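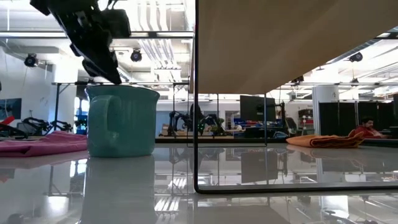

Tom Navickas, teleoperation support, Sollbridge

Filed under: Support log / Teleop and demonstrations / Gripper

Problem as reported: during recording of the mug task, the follower gripper closes late compared to the leader handle. Operators squeeze, wait, squeeze harder, and the fingers then shut further than intended. The mug gets knocked or picked up at a tilt. Left arm only. Station is the two-arm table running Lernent 5 for recording.

First reply from the station lead was that the operators were new and needed more practice. I don't think that covers it. Two of them have been recording since July and their right-arm demonstrations are fine.

2019-08-27, morning. Logged leader and follower positions on both arms while opening and closing on nothing. Right gripper follows in 12 ms. Left gripper follows in 136 ms. Arm joints on both sides are normal, so the delay is in the gripper channel and the arm bus as a whole is healthy.

Swapped the leader handles left for right. Delay stayed with the left follower. Swapped back.

Restarted the recording software with the cameras off, in case the image streams were loading the machine. No change. Turned them back on.

Reseated the gripper connector at the left wrist. No change at first, then one good run, then slow again. I put that one run down to chance and moved on, which cost me an hour.

Compared the two config files line by line. The left gripper had a smoothing filter turned on with a window much longer than the default. The right had none. The note next to it says "Corkov fingers, reduce chatter." Those fingers came off this arm before I took over the station, and the setting stayed behind. Removed the filter and restarted. Left gripper now follows in 14 ms on most closes, with occasional spikes of up to 90.

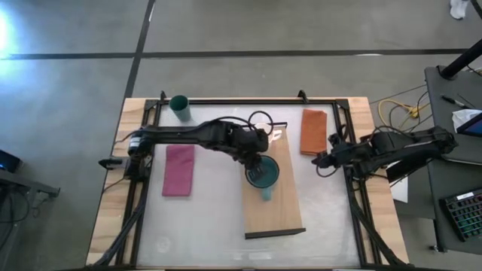 The spikes were a separate fault, and they only came when the arm was loaded or bent at the wrist. Opening and closing on nothing at the home position never set them off. I went through the task as the operators do it, stopping at each pose and working the handle gently. With the left gripper holding the teal mug by the rim over the board, fingers pointing straight down, the spikes showed up within a few seconds. The cable that loops up by that wrist was my first suspect. I eased it by hand with the arm held still and could make the spikes come and go. Replaced the gripper lead and gave the loop more slack. Spikes gone in that pose and in the others I tried.

What to do with the old data: 495 demonstrations were recorded on this station with the filter on. The arm motion in them is good. The left gripper commands are not lined up with what the fingers did, and a policy trained on them will learn to close early. I have marked the whole set as "hold" — please don't delete it. The raw leader positions were saved, so it may be possible to shift the gripper channel and keep most of it. The runs with cable spikes will have to be looked at one by one.

For operators: you will probably over-squeeze for the first few runs now that the gripper keeps up. Do some practice grasps before you press record, and throw those away. If the fingers lag again, stop and add a line to this ticket with the arm and the pose.

Still open: a check at startup that compares the left and right gripper settings and warns if they differ. Ticket stays open until that is in.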